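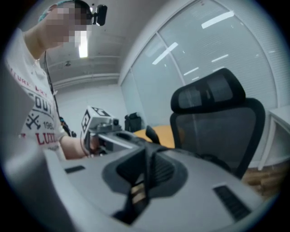 27 June 2024

Dye bench, morning and a bit of afternoon

OK so the madder is finally behaving! I've been grumbling about this batch of root for weeks (the Perinetti stuff, the coarse chop, the one in the big paper sack) and yesterday I gave in and ground it finer before soaking. Left it overnight in the enamel pot with the lid on. This morning the liquor was a proper brick color, where last time it looked like weak tea and I sulked.

Recipe, for whoever picks this up after me: 60 g of ground root to the same weight of wool, tap water, a pinch of chalk. I brought it up very slowly on the small burner and kept it well under a simmer. If you let it get too hot the browns come out and you end up with something like old flowerpot. Ask me how I know. (Skeins 1 through 4 on the shelf by the door, that's how you know.)

The yarn was the Nolivska two-ply, scoured on Tuesday and mordanted with alum and a little cream of tartar. I tied the skeins looser this time, figure-eight ties in four places, and that fixed the pale stripes we kept getting under the ties. I should have done it from the start but I was in a hurry and cotton string was right there and, well.

Results so far:
Skein 5, one hour in the pot: soft orange red, very pretty, would make a lovely hat.
Skein 6, two hours: deeper, a hint of rust.
Skein 7, left to cool in the pot: still in there. I keep lifting the lid to look, which can't be helping.

I also tried a quick iron dip on a short length cut from skein 5. Way too strong. It went a sort of plum brown in less time than it took me to find the spoon. I still kind of like it? Stuck it on the card anyway with the label "iron, oops." Next time I'll make up the iron water much weaker and go in and out fast.

The new scale is a pain. It shuts itself off while you're still pouring, so you lose your zero and have to tip everything back out. I did that twice with the alum before I gave up and used the old one with the cracked tray. If anybody knows how to turn off the auto sleep, please write it in here in big letters.

Lot numbers before I forget: wool is 3727, root is 2397. The sack label is peeling so I copied it inside the flap in marker too.

After lunch I pulled the lightfast cards from the south window. The onion skin has faded a lot, no surprise there. Weld is hanging on beautifully. The purple from the black beans is basically gray now and I think we should stop pretending about that one, fun as it was to make. I put fresh cards up with half of each covered in foil, and they can stay there until August.

The Stistine order needs three matching skeins, and I don't trust myself to match anything from separate pots yet. So it'll be one big bath, everything in together, lots of gentle stirring. The big kettle has a crust around the bottom and needs a good scrub first (vinegar, then baking soda, then elbow).

To do: strain the spent madder and keep it, there's a pale peach left in there for sure. Buy more chalk. Wind off skein 5 once it's dry. Get skein 7 out before I go home!!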